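FOR IMMEDIATE RELEASE
10/8/20

Flombridge Library Opens Phone Line and Text Service for Overdue Books, Drops Late Fees

0 comments | 14 shares

FLOMBRIDGE — The Flombridge Public Library has ended late fees on all books, magazines and audiobooks and has cleared the fees already owed by 1,794 cardholders. The change took effect this week at the main library on Friesen Street and at the Zirkitwood branch.

Cardholders do not need to apply. Any balance made up only of late fees has been set to zero, and cards that were blocked over those fees can be used again right away. Charges for lost or badly damaged items stay in place, but they will be removed if a lost item is found and returned in usable condition.

Along with the change, the library has started a text message service. Cardholders who sign up will get a reminder three days before an item is due and another on the due date. Replying RENEW extends the loan by 2 weeks, unless another person has asked for the item. 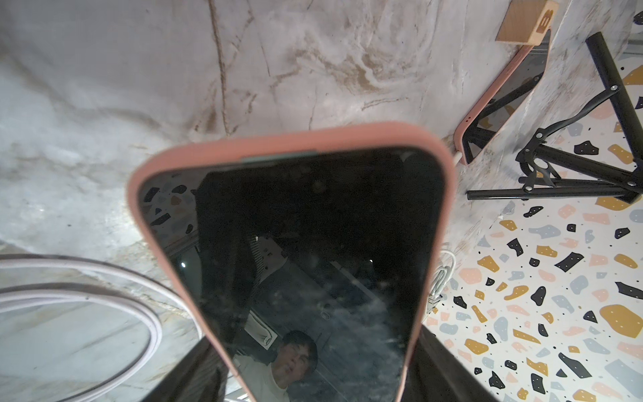
People who prefer to talk to someone can call the circulation desk during open hours and renew by voice. The desk will also take renewals by email. Paper notices will still be mailed to anyone who has asked for them.

"We were spending staff time chasing small amounts of money, and the people who owed it had stopped coming in," said library director Ute Eichhorn. "We want the books back and we want the readers back. The fees weren't helping with either one."

Late fees brought in a small and shrinking part of the library's income. The difference this year will be covered by savings on postage and by a grant from the Kumier Fund, which supports reading programs in the county.

Items that are more than 65 days overdue will be marked as lost, and the cardholder will be billed for the cost of a replacement. The bill is canceled when the item comes back. Cards with a replacement bill can't be used to borrow new items, but they can be used for the computers and for online magazines.

Children's cards are treated a little differently. A child with a lost item on the card may still borrow up to two books at a time while the matter is sorted out with a parent or guardian.

"I've had kids stand at the desk and put a book back because of what was on their card," said Ohemaa Ametepe, head of children's services. "Usually it was from years ago, from a picture book somebody left in a car. I'm glad to be done with that conversation."
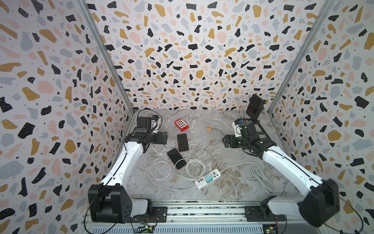
The library is also asking residents to look for older items at home. Books can be returned at any time, in any condition, at the desk or in the outdoor return bins at both locations. The bin at Zirkitwood has been moved to the north side of the parking lot and can be reached from the driver's window. Returned items are set aside before they are checked in, so they may show on an account for several days after they are dropped off.

Books borrowed from other library systems through interlibrary loan are not covered by the new policy. Those loans follow the rules of the lending library, and fees may apply — staff can explain the terms when the item is picked up.

The library board will review the policy in November of next year. Board chair Boris Gajdoš said the review will look at return rates, wait times for popular titles and the number of active cards.

To sign up for text reminders, cardholders can fill out the form on the library website or ask at either location. A library card number and a mobile number are needed. Standard message rates from the phone carrier apply.

Media contact:
Sunita Mishra, Community Relations
Flombridge Public Library

###

Get library news in your inbox. Enter your email address to subscribe to our monthly newsletter. You can unsubscribe at any time.

This site uses cookies to remember your settings. Accept | Learn more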